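Über uns

Schön, dass Sie zu uns gefunden haben! Wir sind die Werkstatt Raudsepp, ein kleiner Betrieb für Tischwäsche, Körbe und allerlei Geflochtenes, und wer uns zum ersten Mal besucht, bekommt meistens erst einmal einen Kaffee und dann die ganze Geschichte zu hören, ob er will oder nicht.

Angefangen hat alles mit Helju Sepp, die im Jahr 2000 in einer ehemaligen Bäckerei in Timville ihren ersten Webstuhl aufgestellt hat. Den Mehlgeruch bekam man aus den Dielen jahrelang nicht heraus, und manche Stammkundin behauptet, er sei an feuchten Tagen immer noch da. Verkauft wurde damals nur samstags und nur, was unter der Woche fertig geworden war. Später kam Maarja Jankauskaitė dazu, die eigentlich bloß einen Sommer lang aushelfen wollte und heute das Flechten und Wickeln leitet. 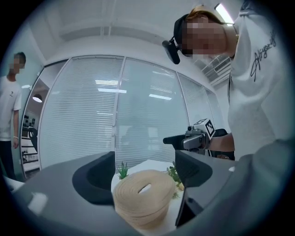 Gewickelter Untersetzer aus beiger Kordel, mit etwas Grün dekoriert

Inzwischen sind wir zu siebt und führen gut 200 Artikel, vom Brotkorb bis zum Tischläufer in Überlänge (den fertigen wir auch nach Maß, rufen Sie uns einfach an). Unser Leinengarn beziehen wir seit vielen Jahren von der Spinnerei Brukitz, mit der uns längst mehr verbindet als Rechnungen und Lieferscheine. Die Reihe »Derard« mit ihren ungefärbten Naturtönen ist gemeinsam mit den Brukitzern entstanden, an einem sehr langen Abend und nach sehr viel Kuchen.

Im Juni laden wir wie jedes Jahr zu den offenen Werkstatttagen ein. Kinder dürfen an den kleinen Webrahmen sitzen, Helju repariert mitgebrachte Körbe, solange die Weidenruten reichen.

Stand: 2019-05-09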